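The furnace in our basement quit in August, which is a polite time for a furnace to quit, and that is how I ended up learning more about copper pipe than I ever meant to. The old heating line runs 60 feet from the boiler to the back bedroom, and it had been weeping at one elbow for longer than I'd like to admit.

My neighbor Slavica Petkov used to braze refrigeration lines for a living, and she came over with her torch bag and a thermos and very kindly did not laugh at my first attempt. I had piled the solder on like cake frosting! She had me cut the whole elbow out and start again, and this time we spent nearly all our time on the boring part: reaming the cut edge, scrubbing the pipe end and the inside of the fitting until both were bright, then brushing on a thin coat of flux.

Her other lesson was about where to point the flame. I'd been heating the solder, more or less, and hoping. She kept moving my wrist over until the torch was on the body of the fitting, and then she touched the solder to the far side of the joint and it just ran in by itself, all the way around. (I made her do it twice so I could watch.) 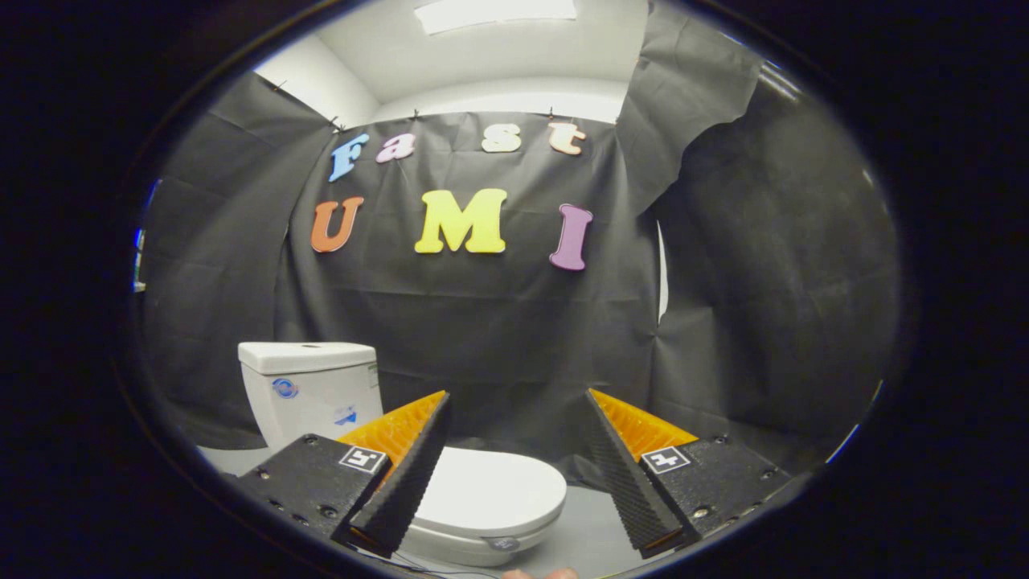 Foam letters on the black backdrop, with "Fast" on the top row.

I did five more joints on my own that week. Four held. The fifth was right up against a valve from Zellar that still had a little water sitting behind it, and you can't get a joint hot enough with water in there, no matter how long you stand and scowl at it. I drained the line again, opened the valve all the way, and got it on the next try.

The parts came to 97 dollars, counting the striker I bought because I kept losing the first one. Slavica wouldn't take anything but tomatoes. Next up is the short run behind the washer, where somebody before us joined copper straight to galvanized steel, and I've already picked up the dielectric union for it.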